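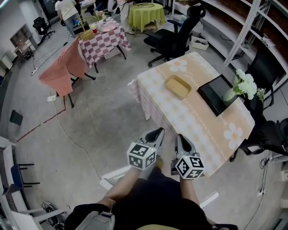

Drandico Hand-Held Gripper Kit, Paired Set: Equipment Review

Prepared for members of the Kallio shared workshop by Ritva Vuorinen and Wayne Inskip

Summary

The Drandico kit provides the parts for two hand-held grippers, one for each hand, intended for recording manual tasks that a robot arm will later be trained to perform. The workshop assembled one paired set from parts and has kept it in regular use at the demonstration tables. The reviewers recommend the kit to members with prior soldering experience. Members without it should arrange to build alongside someone who has completed a set.

Contents and assembly

The set is supplied as unassembled parts in two bags, left and right. The left and right housings are similar enough to be confused, and the bags should not be opened at the same time. Each gripper has a light gray body, two black fingers with padded grip faces, and a white cube bearing black-and-white markers that mounts near the handle. The printed manual runs to 39 pages. Its diagrams are clear, but the section on finger linkage refers to a spring by a part name that appears nowhere in the parts list. Hukness, the supplier, confirmed by e-mail that the short spring is meant.

Total assembly time for the pair was 14 hours, including one partial rebuild. The rebuild was required when the trigger cable on the right unit was found to have been routed on the wrong side of the hinge pin. The manual shows the correct route only in a later drawing. Tapio Hirvonen has marked the workshop copy accordingly.

The marker faces are supplied as adhesive sheets and must be applied square to the edges of the cube. Two faces were spoiled in the first attempt, and the kit contains no spares.

Handling

Fatigue was noticeable in the forearm during longer sessions. Trigger travel is even on both units after adjustment. The curved finger pads hold light household objects securely, and the supplier states a limit of up to 900 grams. The reviewers did not test to that limit.

The fingers close on small and flat items less well than on round ones. Guilan Lü obtained better results by approaching flat items at an angle, with one finger leading, and this method is now taught at the induction.
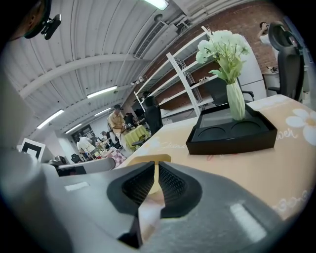 Kallio, February

Following a further period of use, the reviewers add these notes. The view from behind the fingers takes in a good deal of the room as well as the table, including ceiling lights and people at neighboring tables. Members recording in shared hours should ask those nearby for their consent before starting. Printed tablecloths have caused no difficulty with the markers so far. Vases and other tall pieces should be set toward the back of the work area, where the wrist can pass in front of them.

The grip pads have begun to lift at one corner on the left unit. Merja Väisänen refitted the pad with contact adhesive, and the repair has held. Replacement pads are sold only in full sets - an inconvenience for a part that will wear unevenly.

Charging and storage

Both grippers should be returned to the gray drawer unit with the fingers open. Cables are to be coiled and kept with the matching unit.

Rating

Build quality: good. Documentation: fair. Value for a shared workshop: good. A second set has been requested for the next equipment round, subject to a corrected manual from Hukness.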